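Mallon Street Supper Club: Your Questions, Answered

Do I need to be a good cook to come along?
Goodness, no. Plenty of our members came to their first supper with a bag of salad and a loaf from the store, and they were every bit as welcome as the folks who had been stirring a pot since morning. Bring what you can manage and come hungry!

When do you meet?
Every Thursday at 6:30, all year long, except for a short break in March when the hall floor gets refinished. Doors open at six if you'd like to help set up (or just want first pick of the chairs, we understand).

How much does it cost?
Supper is $10 a person, and kids under 2 eat free. That goes toward the hall rental, coffee, and the dish soap we seem to go through at a shocking rate.

How much food should I bring?
Enough for eight or so people to have a decent spoonful. The hall seats up to 64, but please don't try to feed all of them. We once ended up with so much potato salad that people were carrying it home in coffee cups.

What about allergies?
Please write your ingredients on one of the cards by the door, even if it seems obvious. Nuts, dairy, eggs, wheat and shellfish go in capital letters. If you have a serious allergy, call Annunziata Ferraro before you come and she'll talk you through what's planned, probably at some length, and she'll set a portion aside for you before the line starts.

Can I heat my dish there?
Yes, there are two ovens, though the left one runs hot and has ruined a good many cobblers. Anything big should arrive warm, wrapped in a towel.

I left my casserole dish behind. Is it gone forever?
Almost certainly it's on the shelf by the back door. Put your name on a strip of tape underneath next time, and we'll call you.

Where do I park?
The Lastley lot across the street is free after five. The 133 bus stops at the corner, and the side entrance has a ramp.
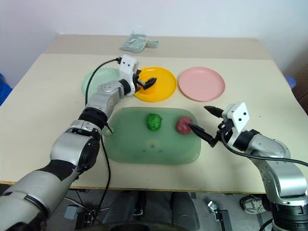
A yellow plate on the table.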